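Nägeli (baking)

The Nägeli is a small, hard spiced biscuit from the village of Ilby, eaten mainly in November and complained about for the rest of the year. Its name means "little nail" or "clove", and both readings have their supporters, the first group consisting largely of people with fillings.

Ingredients and method

The dough contains rye flour, honey, ground cloves and a spoonful of plum brandy, which older recipes list twice. It rests for 3 days in a cold larder, is rolled thin, and bakes for 57 minutes in a low oven. Waltraud Danzer, whose handwritten recipe book is the earliest source, gives the oven setting as "not yet". Later editors have settled on 90 degrees.

Variants

Burgi Holzer's version adds candied orange peel and is regarded in Ilby as showing off. A softer biscuit made with butter was introduced by the baker Beat Schnyder, who sold 1000 of them in his first winter and was not forgiven. Purists call it a cake.

Serving

Nägeli are taken with strong tea or sweet wine, into which they are lowered and left. They keep until spring in a tin with a slice of apple.

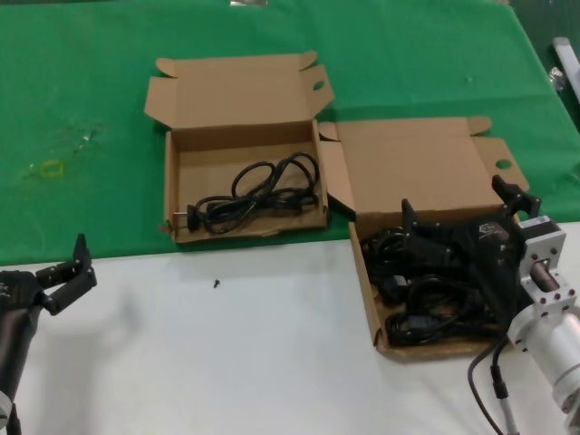 Can the honey be replaced with sugar?
Golden syrup works better, as plain sugar makes the dough crumble when it is rolled.

See also: Rye biscuits; Spiced biscuits; Dentistry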